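Shared kitchen at Promside adds toaster station for early shifts

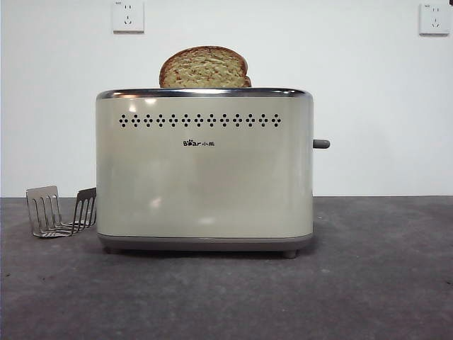

PROMSIDE, November – The shared kitchen on the ground floor of the Arkine building now has a toaster station on the dark gray counter along the white wall. The two-slice unit, cream with a chrome rim and the Bear logo on the front, replaces the use of the oven grill for single slices.

Kadri Rebane, who manages the building, said the grill had accounted for most of the morning waiting time. Tenants starting before 6 a.m. had asked for a separate appliance in the spring survey, which drew 387 replies.

The counter outlet was moved 40 centimeters to the left so that the cord does not pass behind the sink. The circuit was tested at the same time by the electrical contractor, Banden, and the kettle was put on a separate line.

Bread is not supplied. Slices should fit the slot without being pressed down, and buttered or filled bread is to be heated in the oven as before. The crumb tray is emptied each evening with the regular cleaning round. Users are asked to leave the space over the slots clear – the shelf planned for that section of wall has been dropped from the drawings.

A second station, on the third floor, is scheduled after the counter there is resealed. Questions about either kitchen go to Jonatan Bakke at the front desk, extension 855.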